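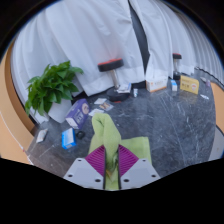
Software readiness checklist, floor pick-up and tidy task
Site: Ustley
Controller: Jemal, September build
Completed before the first unattended run. Marks are Pass, Pass with comment, Fail or Not checked.

1. CONTROL

1.1 Controller starts from cold without manual steps. Pass.

1.2 Stop command halts all motion from any state. Pass with comment. Tested from approach, grasp, lift and carry. Stop during the release state is accepted but the log entry is written late, after the state has already changed to idle. Motion itself stops when it should. Log order to be corrected before the next build.

1.3 Loss of connection to the planner puts the arm into hold. Pass. Cable pulled during carry, then again during approach. Hold was entered both times and the arm did not resume when the cable went back in. It waits for a manual reset, as it should.

1.4 Jaw closing force limit set per object class. Pass with comment. Cloth and rigid box have their own limits. Packets and cards are still using the box value, which is too high for thin paper packets. Add a third class.

1.5 Jaw position reading agrees with commanded position when closed on soft material. Fail. With a rolled cloth between the pads the jaws stop well short of closed, and the controller reports this as a blocked finger. It should be reported as a successful grasp. The threshold was copied from the rigid object profile. Do not run cloth unattended until this is fixed.

2. PERCEPTION

2.1 Lens correction file matches the camera fitted. Pass. The curve at the edge of the view is strong, so the correction must be loaded before anything else in this section is tested. The software now refuses to start without it.

2.2 Black border outside the lens circle is masked. Pass.

2.3 Gripper fingers and pads are masked from object detection. Pass with comment. The grey fingers are masked correctly. The magenta pads were being found as an object when the jaws were wide open. Mask widened and retested with the jaws at full opening.

2.4 Floor pattern does not produce false objects. Fail. White veins in the dark marble are still picked up as thin white items. Over 112 test views the detector reported a flat white packet in 9 places where there was only floor. Raising the confidence limit removes these but also loses the real white packets and cards, so it has been put back. Karkus depth filter to be tried next.

2.5 Cloth outline is found when part is rolled and part is flat. Pass with comment. The green cloth comes back as a single item in most views. When the gripper finger crosses between the rolled part and the flat part, it can come back as two. The planner then tries to pick up the second half while holding the first. Merge rule needed for same-colour regions either side of the finger mask.

2.6 Small dark objects on dark floor. Not checked. Carry over.

2.7 Furniture and fixed items are marked as do not grasp. Pass. Covers stool bases, plant pot and curtain. The curtain has to be entered by hand for each site.

3. PLANNING

3.1 Keep-out zones loaded for the site. Pass. Zones drawn in Gunov and exported. Check the units on export, as an earlier file came through in centimetres and the plant zone was far too small.

3.2 Hanging cloth is included in the collision shape during carry. Fail. The planner treats whatever is in the jaws as a short block. A loose end trailing on the floor can drag small boxes and packets with it. Set a temporary lift height of 72 cm before any sideways movement and leave the item open.

3.3 Planner gives up cleanly when no path is found. Pass. Returns to hold after 11 attempts and writes the reason.

3.4 Order of picking avoids items leaning on other items. Pass with comment. Works for boxes. Overlapping cards are taken in whatever order they are detected.

4. TOOLING AND LOGS

4.1 Replay tool opens a recorded run and shows jaw state in step with video. Pass.

4.2 Settings in use are saved with each run. Pass with comment. The force limits are saved, the mask version is not. Please write the mask version in the run notes by hand until it is added.

4.3 Disk space warning. Pass.

RESULT
Not cleared for unattended running. Supervised runs may continue with rigid boxes only. Items 1.5, 2.4 and 3.2 must be retested in full. Item 2.6 must be checked at the same visit.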